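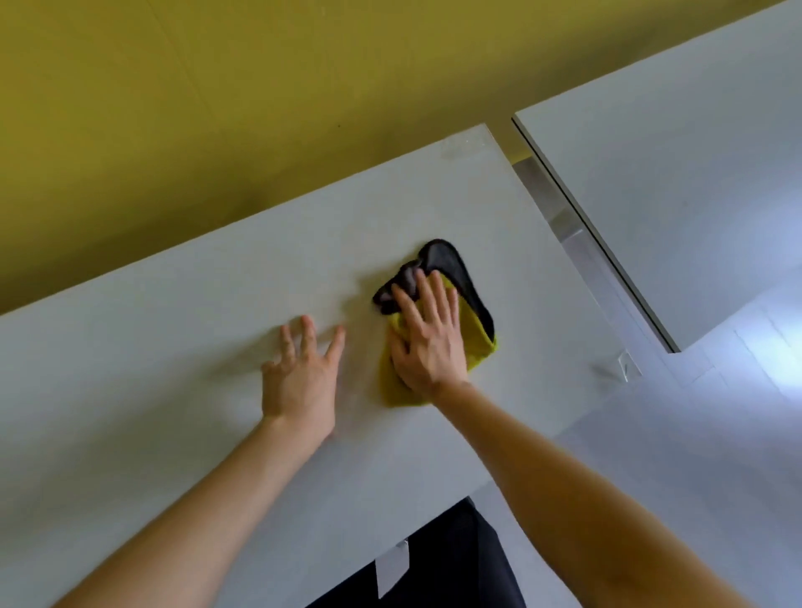 **What does the furniture cleaning attendant do?**

The attendant wipes down desks, cabinets and boards in shared offices and prepares them for the next occupants.

Fakik Workplace Services invites applications for the position of Furniture Cleaning Attendant at its Durán office building. The attendant will report to Renata Farías, Building Services Supervisor. The position is part-time, at 25 hours per week, with a start date in January.

## Duties

- Wipe desktops, edges and panels by hand with a microfiber cloth.
- Remove smudges, tape and tape residue from white surfaces without scratching the finish.
- Clean along the narrow gaps where desks stand next to each other.
- Wash and dry used cloths at the end of each shift.
- Report chipped edges, loose tops and stains that do not lift to the supervisor.

White desktops show marks readily. Each surface is to be wiped across its full width, including the rounded corners and the edge facing the neighboring desk.

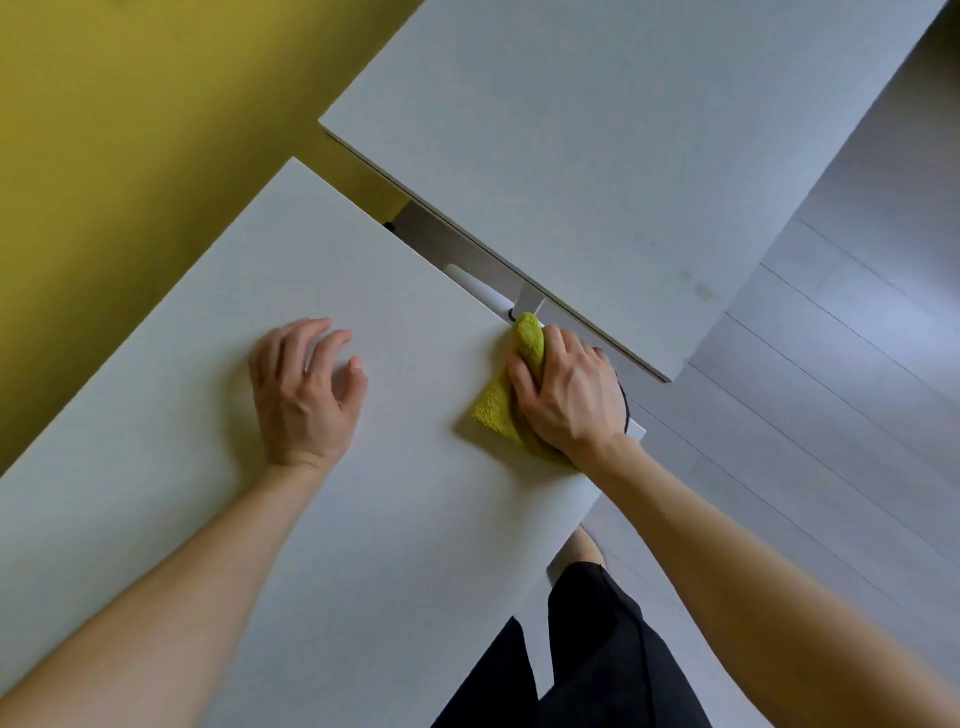 ## Requirements

Applicants must be able to stand for most of a shift and lift up to 30 pounds. Previous cleaning experience is welcome but is not required. Paid training is provided by Joaquín Ledesma during the first week, and cloths and cleaning products are supplied.

## How to Apply

Submit a one-page letter and the names of two references to Florencia Retamal, Personnel Office, Fakik Workplace Services. Applications may be left at the front desk in a sealed envelope marked "Furniture Cleaning Attendant." Applicants selected for an interview will be contacted by telephone.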